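Speaker notes, equipment planning session
Gerrit Van Wyk, Bronstead
1 October 2018

Slide 4. Budget request. Hand-held grippers are quoted per pair, 510 each pair, from Rotivon. Markers are in that price. Head-mounted units are a separate line at 2655. Do not merge the two lines; finance rejected that last December.

Slide 5. Floor space and power. Pause here. Let the room look before talking.
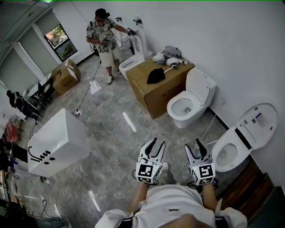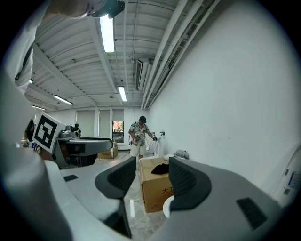

Bathroom fixture work with hand-held grippers, two operators in the same room.

Slide 6. Points to make:
Each operator uses two grippers. Order in pairs, plus one spare pair per site.
Cable runs cross the floor. Add floor covers and a second power strip to the Shezi quote.
Fixtures need wall space with lids able to stand open. Ask facilities for 40 square meters, accept 51 if the corner room comes free.
Carton storage goes on the plan as its own area.

Slide 7. Robot arms. Plurnier lead time is still open. Hold the purchase order until the task list is signed. Take questions on depreciation, then hand over to facilities.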